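Notes updated in October after the second unit was done. The procedure applies to a single-handle, deck-mounted kitchen faucet with a ceramic cartridge. Wall-mounted and two-handle units are not covered.

# Replacing the Cartridge in a Single-Handle Kitchen Faucet

A drip from the spout with the handle fully closed points to the cartridge. Water at the base of the spout points to the body O-rings, which need a different kit. Water inside the cabinet is usually a supply connection, and a new cartridge will not fix it.

## Tools and parts

- Replacement cartridge, matched to the old one
- Hex keys, metric and inch sets
- Adjustable wrench with smooth or taped jaws
- Plumber's silicone grease (not petroleum jelly)
- White vinegar and a nylon brush
- Flashlight
- Towel and a shallow tray for small parts

Cartridges that look the same often differ in stem length or in the spacing of the locating pins. Measure the old one before ordering. The Indis cartridge I bought first had the right diameter and a stem 2 mm too long, so the handle would not seat.

## Shut off and drain

1. Close both stop valves under the sink. Turn clockwise until they stop. Do not force a valve that feels gritty; close the main instead.
2. Open the faucet with the handle in the middle position and let it run out.
3. Move the handle to full hot, then full cold. If flow continues on one side, that stop valve is leaking past its seat. Close the main before going further.
4. Close the drain and lay the towel in the sink.

## Remove the handle

1. Find the set screw. It is normally on the underside or the back of the handle, sometimes behind a small plug.
2. Pry out the plug with a plastic pick.
3. Try the hex keys until one fits with no play. A loose key will round the socket.
4. Back the screw out two turns. It does not need to come all the way out on most models.
5. Pull the handle straight off the stem. If it is stuck with scale, wrap it in a rag soaked in vinegar for 30 minutes and try again.

## Remove the cartridge

1. Unscrew the trim cap by hand. Use the wrench with taped jaws if it will not move.
2. Loosen the retaining nut counterclockwise. Hold the faucet body with the other hand so that the load does not reach the deck mounting.
3. Note which way the cartridge faces. Mark the top with a pencil.
4. Pull the cartridge out by the stem. Rock it slightly. Do not twist it against the locating pins.
5. Check that all the seals came out with it. An old seal left in the bore will hold the new cartridge off its seat.

## Clean the bore

Wipe out loose debris first. Apply vinegar with the nylon brush and leave it for ten minutes, then wipe again. Avoid steel wool and screwdrivers, as a scratch across the sealing face will leak with any cartridge.

Adeel Bukhari, who read the first version of this page, recommends flushing at this point: cover the open bore with a cup, open the cold stop valve a quarter turn for one second, and close it. Repeat for hot. This clears grit from the lines.

## Install the new cartridge

1. Put a thin film of silicone grease on the outer seals. Keep grease off the ceramic discs.
2. Line up the pins and press the cartridge in until it sits flat.
3. Thread the retaining nut by hand for the first full turn, then snug it with the wrench. Overtightening makes the handle stiff.
4. Refit the trim cap.
5. Push the handle onto the stem, check its full travel, and tighten the set screw.

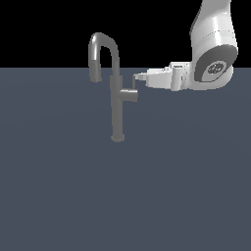

## Test

Unscrew the aerator before turning the water on. Open the stop valves slowly, with the faucet open in the middle position. Run it for one minute, close it, and refit the aerator.

Dry the spout outlet and leave a paper towel under it for an hour. Check the cabinet floor at the same time.

| Symptom | Likely cause |
|---|---|
| Drip continues | Cartridge not seated, or debris under a seal |
| Hot and cold reversed | Cartridge turned 180 degrees |
| Handle stiff | Retaining nut too tight |
| Low flow | Stop valve partly closed, or blocked aerator |

Write the part number and the month on a strip of tape inside the cabinet door.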